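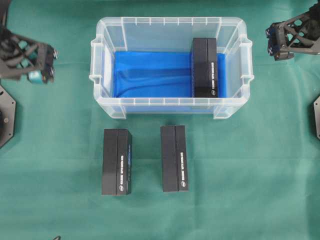 The Clestlow counter reports that the black boxes will not stay upright once the bin is carried, and asks whether the blue liner may be left out altogether. According to the counter, boxes set on the bare plastic stood straight through a full shift, and the ones on fabric were leaning by 3 p.m.

Ticket subject: Black cartons tipping in lined storage bins
Queue: Packing and Storage Supplies
Priority: Normal
Status: Pending site confirmation

Response from Supplies Desk

Thank you for the report. The liner should not be removed. Cartons placed on bare plastic pick up scuffing along the lower edges, and the matte finish shows every mark. Pukside has declined cartons on those grounds before, and the cost of replacement was charged to the sending site.

The desk has reviewed the packing arrangement for the clear bins with molded end handles. Two matters require attention.

First, the liner. Folds beneath a carton raise one side of it, and a carton standing upright will lean toward the lower side as soon as the bin is lifted. Please draw the fabric flat to all four corners and smooth it by hand before the first carton goes in. Liners supplied by Kernov are cut slightly larger than the base of the bin. The excess is to be turned under at the short ends, beneath the handles, and must not be gathered in the middle.

Second, the order of loading. A single carton stood at one end has nothing beside it, and the remainder of the bin is open space. Bins in this condition should not be moved. Load from the right end toward the left, keeping the printed strip of each carton on the same side, and carry the bin only when the row is complete. A full row is 8 cartons. Where an order is short, fill the remaining length with folded liner fabric – paper is not accepted by Pukside.

Cartons waiting to be loaded may stand on the green table cloth in front of the bin. They should not be stacked.

Update from site, October

The counter repacked three bins as instructed. Two traveled to the stockroom without any carton shifting. In the third, the last carton at the left end leaned against the wall of the bin. The counter also asks whether cartons with a blue label are to be kept apart from those without one.

Response from Supplies Desk

The label does not affect packing. Labeled and unlabeled cartons may share a bin, provided that the count on the bin sheet is correct.

With regard to the third bin, please check the liner at the left end for a doubled fold. If the fabric is flat and the carton continues to lean, exchange the liner. Liners may be laundered up to 50 times, after which the fabric no longer lies evenly. Replacements are held under the Vương stock line and may be requested on the usual form.

Outstanding items

Site to confirm the condition of the liner in the third bin.
Site to return any bin with a cracked handle or rim.
Desk to amend the packing sheet to state the loading direction.

The ticket will remain open until the first item is received.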